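Sorting out the jewellery, one bangle at a time
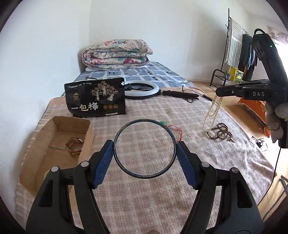
The dark bangle, with the box and the plum bag behind it on the bed.

So I finally got around to the jewellery. It's been living in a dish on the dresser, and in coat pockets, and in the bottom of a toiletries bag I haven't used since our trip to Drurkville, and I decided November was the month I'd deal with it.

I do all my sorting on the bed because the light's good there and nothing rolls away on a blanket. (The fringe does catch on clasps, mind you.) The box is just a bit of cardboard I cut down with the kitchen scissors, and you can tell from the edges! I'd looked at a proper organizer from Tostora, very nice, lots of little drawers, but it was $389 before tax and I do not own $389 worth of jewellery.

The brown bracelet with the flat segments went in first. I love that one but it never wants to lie down, so it gets to stand up against the side. The cream beads are in there too, down in the corner.

Then the bangle. I'd always thought of it as plain black, and in decent light it's more of a blue-black, with a bit of teal and a reddish colour mottled through it. I bought it at the Drellton craft fair for $19 and hardly ever wear it, which seems silly now that I've had a good look at it. I'm putting it on for supper tonight.

I still don't know what to do with the little green piece on the red cord. The cord's so thin that it knots up with everything it touches, so it probably needs its own envelope. If anybody has a clever way of storing cord necklaces, please leave me a comment.

And yes, the shiny black bag is snacks. I have a weakness for anything plum, and the gold tree on the front is so pretty that I'll likely keep the bag when it's empty. My favourite shop for that sort of thing is Bhatia, over by the library, if you're ever out that way.

Earrings are next, and I'm missing the backs for half of them.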